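Ornau heated airer, the 4 tier one - my review after a winter of it

Posted in March, bought back when the clocks changed, so it's had a proper go. Paid for it myself. Writing this in bits between school run and work so excuse the state of it.

Short version: good, not brilliant, would buy again but on offer. Long version below.

What we had before. A Clarnier fold-out thing from the hardware shop, unheated, one leg bent. Plus radiators. Plus the banister. Plus the backs of all the dining chairs. Two adults, two kids, football kit, swimming towels, no tumble dryer and no room for one. The flat gets damp on the north side and we'd had black spots coming up behind the wardrobe, which was what finally pushed me into spending the money.

Out of the box. Heavier than I thought. Carried it up two flights with Shona McPhee from downstairs on the other end (thank you Shona). Comes nearly all built, you fold the wings out and click the feet on. Instructions are one sheet, drawings only, and drawing three is plain wrong - it shows the feet facing in. They face out. If yours wobbles, that's why.

Size. Big. Wings out it fills our back bedroom from the bed to the window, you go round it sideways. Folded flat it goes behind the door, just. Measure first. I didn't.

Heat. The bars get warm, not hot. You can hold one quite happily. Took me a while to get used to that, I kept thinking it was broken. Only the bars warm up so wherever the cloth touches, that bit dries, and the hanging part lags behind. Jeans are the worst. Waistband still damp at breakfast while the knees are crisp.

The cover makes all the difference. It's sold separately, which is cheeky. Without it shirts took all night and then some. With it, on at nine in the evening, most things done by the time I'm up. An old double sheet does nearly the same job if you don't want to pay, that's what Daniyal Rizvi at work does and his lasted two winters so far.

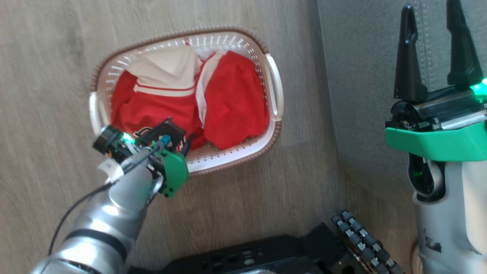
Anyway, drying times, because everyone asks. This is with the cover on, a full spin in the machine, window open a crack:

T-shirts and school polos - overnight, easily.
Football shirts - quickest of the lot, a few hours.
Sweatshirts - overnight if you flip them before bed. Hoods stay wet, hang them so the hood is flat along a bar and not doubled up.
Towels - night and most of the next day. Don't do more than three.
Bedding - no. Well, a single duvet cover folded in four, if you keep turning it. Life's too short.
Socks - fine but fiddly, they drop through.

Best tip I've got is run a second spin. Costs next to nothing and takes hours off. Second tip, leave a gap between things. I spent the first month cramming everyting on and then moaning that it smelled. It smelled becuase no air was getting round.

Running cost. I put one of those plug-in meters on it. Mine wanders a bit but hovers near 200 watts once it's up to warmth. Work it out on your own tariff, ours has changed twice since I bought the thing so any figure I give you will be out of date. Cheaper than the heating being on for the radiators, I'm sure of that much. It isn't free though, and it's easy to forget it's on.

Which brings me to the timer. There isn't one! At this price. There's a rocker switch on the lead and that is your lot. I bought a cheap plug timer from Zetutport, works fine, off at five in the morning. Check the rating on whatever you get. The newer Ornau has a timer built in, I've seen it at a friend's, Orysia Harasym's, and hers also has wheels. Jealous of the wheels.

Niggles, no order:

The lead is too short and comes out at the wrong end. Always the wrong end.
Top tier sags in the middle if you put anything wet and heavy there. Put heavy stuff at the bottom.
Left hand wing needs a thump to lock. Did from day one.
White coating has chipped in one place, by the hinge. No rust on it yet.
Wool jumpers get a ridge across them from the bars. Lay a towel under.

Customer service. Emailed about the wing, got a reply in four days from someone called Stepan Holovko, who was perfectly nice and offered a new hinge. Hinge came. It was the right hand one. Haven't had the energy to chase it.

Damp. The big question for us. You still have to let the wet out, it's got to go somewhere. First fortnight I kept the window shut to save heat and there was water running down the glass. Window open a crack and door closed, much better. The black spots haven't come back since I cleaned them off in the new year, but we also moved the wardrobe so I can't give the airer all the credit.

Would I get a dehumidifer instead? Maybe. Junpei Ichikawa next door swears by his and dries everything on a plain rack beside it. Noisy though, I can hear it through the wall. The airer is silent and the kids sleep through it, that matters more to me.

Marks: 4 out of 5 with the cover, three without. Knock off another half if you haven't got a spare room to shut it in.

Will update if the wing gives up.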